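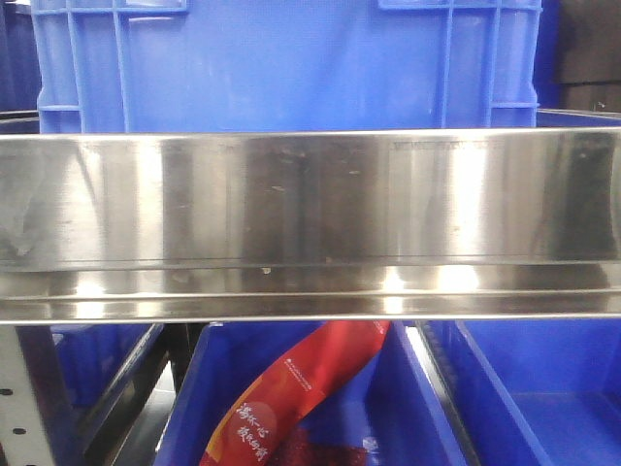
Blue crate behind the steel bar.

September 5, 2023

**Winter barley seed lots, dormancy check before drilling**

Continuing from the harvest samples. Question is still whether the low first counts on Jirnineo are dormancy or dead seed. Nakereo is in as the comparison variety, same farm (Dönmez), same combine, adjacent field. Kirsty Halliday wants a number for the drilling rate at Fuvberg and has already ordered on the assumption that it is dormancy.

Setup:

- 300 seeds per variety per treatment, split across replicate dishes
- Treatment A: no chill, straight to 20 °C
- Treatment B: prechill at 4 °C, then 20 °C
- Two filter papers per dish, distilled water, lids on, no fungicide
- Normal seedlings only in the final count. Short or missing roots scored as abnormal and kept separate

Result so far is Jirnineo, treatment A, first count: 76% normal. The ungerminated seeds are mostly firm when pressed, with very few soft ones, so I lean toward dormancy. Not writing that on the sheet until B is read. Nakereo A was put down later and is not due yet.

Tetrazolium: cut and stained a small set of the firm Jirnineo leftovers. Embryos took the stain well in most halves. A few had pale root tips, which I have scored as doubtful. My cuts were off center on several of them and those halves should be thrown out of the tally, not guessed at. Müzeyyen Kocabaş to repeat with fresh solution. The current bottle has no opening date on it.
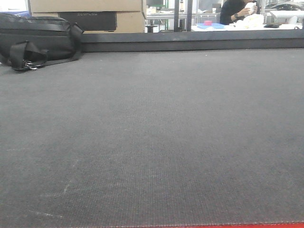

Kernel weight is being redone for both varieties. The February protocol calls for a full 1,000 seeds on the scale, but whoever wrote the last entry weighed smaller lots and multiplied up, and the spread between lots was too wide to trust. Broken kernels and awn pieces come out before weighing. Sort on black paper in a tray: the dark gray surface has a nap to it and already carries pale scuffs and small light specks, so a chip of husk is easy to miss there. Record moisture from the same subsample on the same day. Without it the weights can't be compared with the ones Kirsty has from the farm store.

Mixing: the Jirnineo sack was sampled from the top only. Not good enough if fines have settled. Resample with the long probe at three depths, combine, then run through the divider before pulling the working sample. Keep the old working sample — labeled as top only — until the new counts are in.

Drilling rate, provisional. If B comes up close to Nakereo, use the B figure for viability and keep field loss as it was last season. If B stays near A, the tetrazolium repeat decides it, and the order needs to be looked at again. I would not use the A figure by itself in either case.

To do:

- Read Nakereo A, then both B sets
- New tetrazolium solution, date the bottle
- Probe sample from Jirnineo sack
- Ask Dönmez for drying temperature, both varieties. The store log has a gap where Jirnineo went through
- Incubator door seal is loose at the bottom corner, shelf temperature there not checked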